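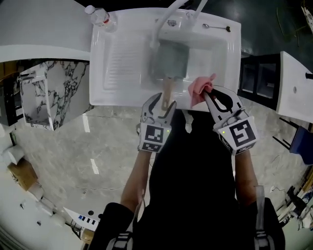

2025-10-04. Ce matin j'ai encore travaillé mes verbes, deux heures à la table, avant que la maison se réveille. Madame Naseri dit que mon subjonctif est devenu « presque naturel », et je garde ce presque comme une petite pierre dans la chaussure. J'ai appris aussi les mots du lavage, que je confondais depuis juillet : le bac, la brosse, le robinet, le chiffon. Un évier blanc avec sa planche striée moulée d'un côté, une brosse à manche de bois dans l'eau, un chiffon rose, et voilà tout un vocabulaire que ma grand-mère possédait dans sa langue et que je dois acheter mot par mot dans la mienne nouvelle.

L'après-midi, Hilkka Mustonen m'a téléphoné. Elle lit le même roman que moi, mais elle est déjà à la page 352 et moi à la page 203. Elle voulait me raconter la mort de l'oncle — j'ai crié que non. Nous avons parlé alors du passé simple, qu'elle n'aime pas et que j'aime beaucoup, parce que personne ne me demande de le prononcer.

Le soir, soupe de poireaux. J'ai relu mon cahier de l'hiver et j'y ai trouvé « je suis été » trois fois. Je ne l'ai pas corrigé. Demain, la lettre pour la tante, sans dictionnaire si j'ai le courage.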